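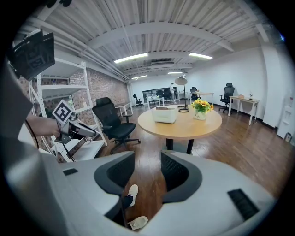

Fig. 1. Open white metal shelving, mostly empty.

Storage and Small Spaces, handout 2
28 Jan 2022

Right, carrying on from where we got to with the Kalitz plan. A few of you asked me to write up the bit about open and closed storage, so I have, and I've added the things I forgot to say because we ran out of time (my fault, I went on far too long about door swings).

Open or closed?

Open shelving is cheap, quick to put up and very easy to find things on. It also shows everything. I like it a lot in workrooms and I'm much less keen on it in places where people are meant to sit and rest, though plenty of designers would argue with me. Closed storage costs more and takes up floor space you might not have counted, because a cupboard door has to open into something. Go back to your plans and draw the doors open. Every one of them! When we did this with Kalitz, two of the cupboards in the corridor turned out to be opening into each other, and that plan had been through three rounds of changes by then.

How full is full?

I get asked this every year. My own rule is to leave a fifth of the shelf free on the day people move in, and more if the group is growing. Shelves that are packed from the first week get things piled in front of them, and then you've lost the floor as well. On the other hand, a client who sees bare shelves will sometimes ask why they paid for them, so do have your answer ready. Mine is usually "ask me again in April".

Depth

Most of you drew shelves that were too deep. Deep shelves look generous on paper, but anything at the back is forgotten. Try this at home with a kitchen cupboard – take everything out and see what you'd stopped knowing about. I found three jars of the same mustard. For paper files and books you need far less depth than you think, and if you make the shelves shallower you often win back enough room for a proper walkway.

Boxes are different. If the client says "boxes", ask to see one and measure it yourself. People are terrible at guessing the size of things they handle every day, me included.

The Skurivgate exercise

For those who missed it: Skurivgate is a long narrow room with one window at the far end and a door that can't be moved. The whole wall you'd want for storage is 3510 mm long, and there's a radiator on it. Nearly everyone put tall units either side of the radiator, and that's fine, it works. What I'd like you to look at again is the light. Tall solid units near the window make a long room feel like a tunnel. Some of you used open-backed shelves at that end and I thought those were the strongest drawings in the pile.

A few of you moved the radiator. You can do that, but it needs to be in the costings, and I couldn't find it in any of them.

Height and reach

Please stop putting daily things on the top shelf. The best stretch is from somewhere near the hip to somewhere near the eye, and of course that depends on who is using the room. In Cavside the client asked for everything at one height so that it looked neat, and it did look neat, and then half the office needed a step to get at the envelopes. We went back and dropped two of the shelves. Adjustable brackets would have saved us the trip.

Heavy things go low. Fix tall units to the wall, and check what the wall is made of before you decide how. Brick, block and plasterboard all want different fixings, and I'll bring samples so you can see what I mean.

For next time

Finish the Skurivgate drawing with all the doors shown open, and write half a page on the light. Read the Fodor case study in the course pack, pages 2 to 5. It's a bit dry in the middle but the section on shared cupboards is really good and we'll spend most of the session on it. If you can, measure one storage unit that you use yourself and bring the sizes along – a sketch on the back of an envelope is fine, I'm not marking it.

Costings sheets can go in the tray by the door or come to me by email.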